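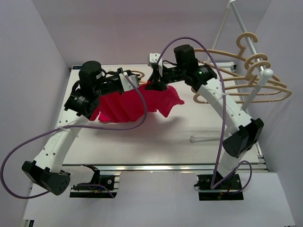
Print tips for report jobs, studio wall sheet. Updated December 21, 2018. Add yours at the bottom, initial it.

**Paper**

- Let stock sit in the room overnight before cutting. Still wrapped.
- Grain runs parallel to the spine. Check it, bend a sheet both ways, the easy way is the grain.
- Score before folding anything heavy. Bone folder, not your thumbnail (Csaba).
- Uncoated drinks ink. Lighten photos before you send, charts too if they have big dark areas.

**Cutting**

- New blade for every dummy. They're cheap.
- 2 or 3 light passes beat one hard one. Steel ruler only, the plastic one is for drawing.
- Keep the ruler on the part you want to keep. Slip goes into the waste.

**Charts and tables**

- Print one spread at real size before anyone approves anything. Type that looks fine on screen is tiny on paper.
- Hairlines under 0.25 pt vanish. Especialy in a tint.
- Small numbers in one ink. Four colors never line up at that size.
- Photocopy the chart in gray. If two bars look the same, change one.

**Proofs**

- Look at them by the window, lamp off.
- Initial every page, even the blank ones. Lộc has the red pens.
- Policarpio run was 500 copies with last year's date on the spine. Read the spine. Read it agian.

**Glue**

- Spray mount outside or in the box. Lid back on after.
- Dried glue on the cutting mat: rub with an eraser, then warm soapy water. Dry it flat, a hot radiator will warp it.

Need: blades, masking tape, more gray board. Ask Edit.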